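Director's Diary: The Reading Room Move, Entry 16

28 November 2023
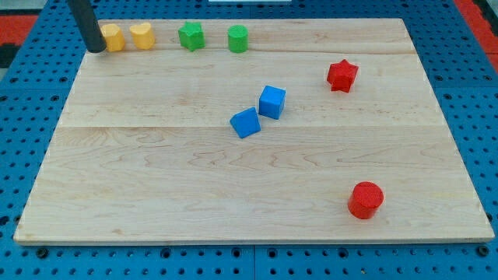 The transfer of the local history collection from Skenberg to the new premises at Pundorton entered its final stage this morning. The first van left at the agreed time and was unloaded before lunch. The second was held back because the loading bay at Pundorton was occupied by a delivery for the shop next door, and it did not return until after dark.

By the close of the day 1,643 volumes had been placed on the shelves and checked against the register. A further 306 remain in crates on the ground floor. Most of these are bound newspapers, which are too tall for the standard shelving and must wait for the deeper units. The supplier, Durkarar, has confirmed delivery in writing, although the letter gives two different dates and a correction has been requested.

The Grabowska bequest traveled separately. It consists of parish maps, household account books and a long run of letters concerning the drainage of the lower fields. Two of the map cases arrived with loose hinges. The maps themselves were taken out, examined and found to be in the same condition as recorded in August. They have been laid flat in the plan chest and will stay there until the cases are repaired. The letters have gone into the strong room in their original order, including the bundle that was misnumbered many years ago. It was decided to leave the old numbers in place and add a note to the catalog, as several published works refer to them.

Humidity in the strong room was higher than we would wish on arrival. The reading fell during the afternoon once the outer door was kept shut. Staff have been asked to use the side corridor for the remainder of the week – an inconvenience, as the corridor light switch is at the wrong end.

The question of opening hours was raised again. The present proposal would keep one late evening and close the room at midday on Saturdays. I remain of the view that readers who work during the week would be poorly served by this, and I have said so in a memorandum. The cost of the additional staffing comes to 700 for the quarter, and the sum could be met from the binding budget if the less urgent repairs were put off until spring.

The old building at Skenberg was very quiet when I went back for the visitors' books. The pale marks on the wall where the shelves had stood were much taller than I had remembered. I signed the final inventory sheet, locked the inner office and left the keys in the safe as instructed.

Tomorrow: the remaining crates, the telephone line, and a reply to Durkarar.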